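卓上バスケット「Stuvuvum」 ダークグレー・長方形
みかんも小物も、丸テーブルの真ん中にぽんと置けるカゴです

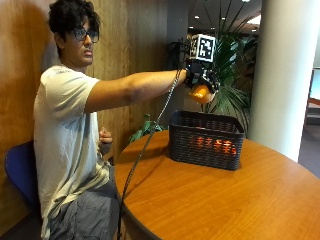

みかんは買ってきた袋のままではなく、カゴに移したほうがいいの?
移したほうが長くおいしく食べられます。袋の中は湿気がこもりやすいので、空気の通るカゴに入れて、風通しのいい涼しいところに置いてください。下のほうから傷みやすいので、たまに上下を入れ替えてあげるといいですよ。

こんにちは、暮らしの道具店Porkosleyの店番、カタリーナです。今回は、うちの店でずっと地味に売れ続けているカゴの話をさせてください。地味なんです、本当に(笑)。でも私はこれが大好きで、自宅の台所にも店のレジ横にも置いています。

形は長方形で、色は濃いグレー。側面は編み目風の細かい穴あきで、ふちがほんの少し外に開いています。この「ほんの少し」がよくて、片手でひょいと持ち上げるときに指がちゃんと掛かるんですよね。入荷したときは正直「もっと明るい色のほうが売れるのでは…」と思っていたのですが、オレンジ色の果物を入れてみたら考えが変わりました。穴からちらちら色がのぞくのが、なんともかわいい! 白いカゴも持っていますが、果物がいちばんおいしそうに見えるのは断然グレーのほうです。

丸いテーブルに四角いカゴってどうなの、とよく聞かれます。うちでは真ん中より少し奥に置くのが定番です。手前が広く空くので、お茶を飲むのもノートを広げるのも気になりません。座ったまま腕を伸ばせば届くくらいの距離が、ちょうどいいみたいです。隣に小さな観葉植物を置くのもおすすめ。木目の天板にグレーと緑とオレンジって、すごく落ち着く組み合わせなんですよ。

【果物以外の使いみち】
お客さまから教わったものをいくつか。

ソフィアさんは玉ねぎとにんにく入れに。皮がぱらぱら落ちるので、下に新聞紙を一枚敷いているそうです。
ジャイメさんのお宅ではリモコンと老眼鏡の定位置。「探す時間が減った」とのことですが、老眼鏡はいまだによく行方不明になるとか。
私は洗面所でハンドタオルを立てて入れています。くるくる巻いて立てるとたくさん入るし、取るときに崩れません。

お子さんのいるおうちなら、軽いボールやままごとの食べものを入れるのにも。食卓でさっと遊んで、ごはんの前にカゴごと棚へ移動、という使い方をしている方が多いです。

【お手入れ】
ふだんは固くしぼった布で拭くだけ。穴にほこりがたまってきたら、ぬるま湯に台所用洗剤を少し溶かして、使い古しの歯ブラシでこすってください。すすいだら逆さまにしてしっかり乾かします。食器乾燥機と熱湯は変形することがあるので避けてくださいね。私は一度やらかしました。ふちが波打って、今は植木鉢の受け皿まわりの道具入れになっています。

みかんをつぶしてしまって汁がついたときは、早めに水洗いを。置きっぱなしにするとべたつくし、夏はコバエも来ます。

【ご購入の前に】
素材はプラスチックです。編んだように見えますが、かごバッグのような天然素材ではありません。そのぶん丸ごと洗えて、ささくれもなし。
細かい穴があいているので、お米や豆のような小さいものをそのまま入れるのには向きません。
重ねて収納できます。ただ、ぎゅっと押し込むと抜けにくくなるので、間に紙を一枚はさんでおくと楽です。
つやのあるテーブルで使うときは、引きずらずに持ち上げて動かしてください。気になる方は、底の四隅にフェルトを貼るとすべりもよくなって安心です。

【価格・ご注文】
品番 1583
1個 400円(税込)
同じ色なら3個まで一つの箱に入ります。
3000円以上のお買い上げで送料はこちらで持ちます。カゴだけだとなかなか届かない金額なので、Abreuのふきんや木のスプーンと一緒に選んでくださる方が多いですね。

ギフト包装もできますが、カゴの形がそのまま出るので、開ける前に中身がばれます。先月、贈りものにされたナタリアさんは、中に焼き菓子を詰めて上からふわっと布で包んでいらっしゃいました。すごく素敵だったので、同じようにしたい方は備考欄に「布包み希望」と書いてください。布の柄はおまかせになります。

次の入荷分から、ひとまわり浅い型も取り扱う予定です。パンを入れるのによさそうで、私がいちばん楽しみにしています。入荷のお知らせが必要な方は、品番を添えてメールをくださいね。

Porkosley 店番 カタリーナ・バレット
2020年4月更新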